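Sep 20, 2025. Handout 2, wood finishes

Hi all! I've put my notes from the Halász workshop in order, so skip the scribbles on the board. We start with grain: before you pick any stain, look at which way the lines run and sand along them (I go up to 601 on my own scale, you can stop sooner).
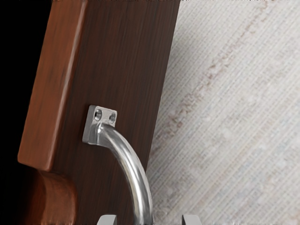 Fig. 1. Dark brown wood, fine grain running lengthwise.

Reddish browns are tricky! They shift a lot under warm lamps, so test a scrap by the window first. Bring 2 scraps next time, please.
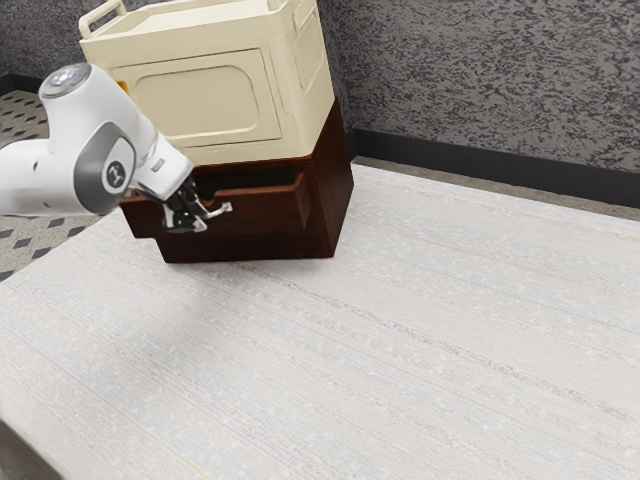
Fig. 2. Reddish-brown cabinet, drawer partly open.

Reading for September: the Trostenar chapter on oils.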